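電子レンジ対応の表示と釉薬の貫入について

1:窯場の隅
量産の洋食器を扱っています。Flumellの半磁器で、半年ほど使ったものに貫入が出ると返品が続いています。吸水率は仕様書で3%以下。素地と釉薬の熱膨張差が原因と見ていますが、経時貫入の切り分け方を教えてください。

2:kaolin_7
まず吸水膨張を疑うべき。半磁器は素地が水分を吸ってわずかに膨らむ。焼成直後は釉に圧縮応力が残っていても、膨張が進むと引張側に転じて貫入が入る。出荷検査では見つからない。

3:窯場の隅
オートクレーブ試験は外注で一度やりました。134枚中、貫入が出たのは2枚です。返品率とは合いません。

4:testpiece
条件は。圧力と保持時間、サイクル数を書かないと比較できない。

5:窯場の隅
0.5MPaで1時間を1サイクルだけです。

6:kaolin_7
1サイクルでは足りない。うちは同じ条件で5サイクル回して、毎回インクを塗って拭き取ってから見る。目視だけだと細い貫入は落とす。白や淡色の釉は特に見えにくい。

7:dishroom
使う側です。社員食堂で洋皿を2,000枚ほど回しています。試験の話に水を差しますが、返品の原因は電子レンジと食洗機の併用ではないですか。乾燥が不十分なままレンジにかけると、高台の無釉部から入った水分が加熱されます。Flastiaの皿でも同じことが起きました。

8:testpiece
>>7
レンジ加熱は急熱の問題で、吸水膨張とは機構が別。混ぜると対策を誤る。

9:dishroom
>>8
機構が別なのは承知しています。現場では両方が同じ皿にかかるので、片方だけの試験で合格にされても困るという話です。

10:kaolin_7
>>9
それは一理ある。ただ順番としては、未使用品で吸水膨張を先に見る。そこで出るなら使い方を調べるまでもない。

11:窯場の隅
返品分の色別の内訳を出しました。白が少なく、ピンク系と灰色に偏っています。顔料で釉の膨張係数が変わることはありますか。

12:testpiece
ある。添加量が数%でもフリット側の組成をいじっていれば動く。色ごとに釉の熱膨張を測ったデータがあるはずなので、釉薬メーカーに請求したほうがいい。うちはKovalchukの膨張計で室温から600℃まで測っている。ガラス転移点付近の立ち上がりも見ておくこと。直近のピンク釉は543℃だった。

13:plainrim
色釉の件で補足。リムが浅い丸皿は見込みが広く、釉が溜まる場所と薄い場所の差が出る。厚い側から貫入が入りやすい。
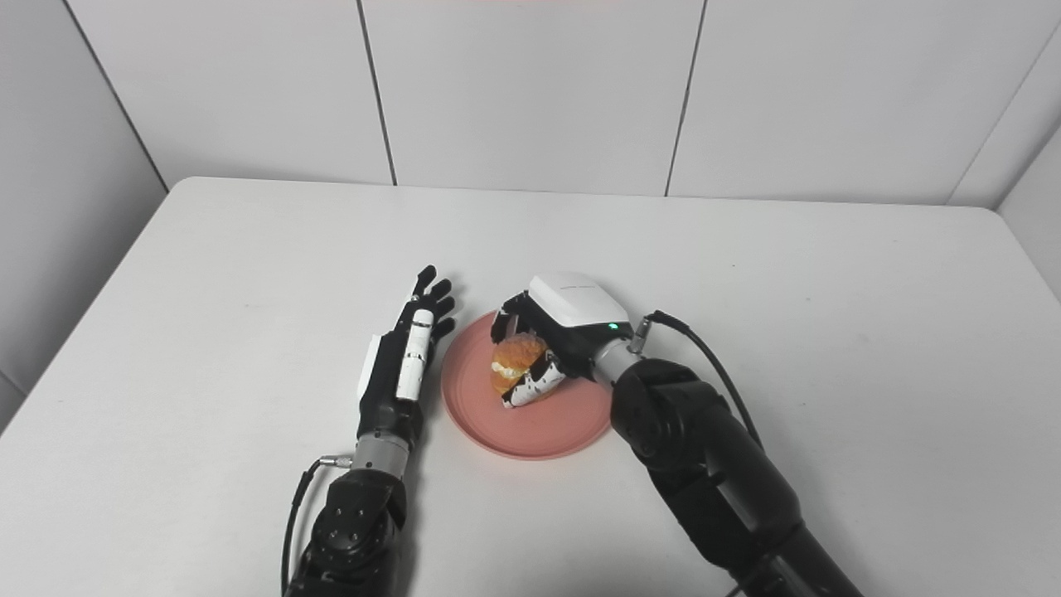 測るなら見込みの中央、立ち上がりの際、リム上面の三点で断面を取る。中央だけの平均値を厚みとして書いてある仕様書は信用していない。

14:kaolin_7
>>13
三点には賛成。ただ厚みの影響は膨張差に比べれば二次的だと思う。膨張差が適正なら多少厚くても入らない。

15:plainrim
>>14
適正域の真ん中にあればそう。半磁器の色物は余裕が小さいことが多いので、二次的と切り捨てるのは早い。

16:窯場の隅
釉の膨張データを請求しました。並行して未使用品を色別に5サイクルで再試験します。厚みは三点で測ります。

17:dishroom
可能ならレンジ加熱後の群も足してください。Pivinicoの業務用皿は加熱後の貫入試験も成績書に付いていて、選定がかなり楽でした。

18:testpiece
足すなら群を分けること。同じ皿に続けてかけると、どちらで入ったか判別できなくなる。

19:窯場の隅
了解です。群は分けます。データは10月中に揃う予定なので、その時点でここに書きます。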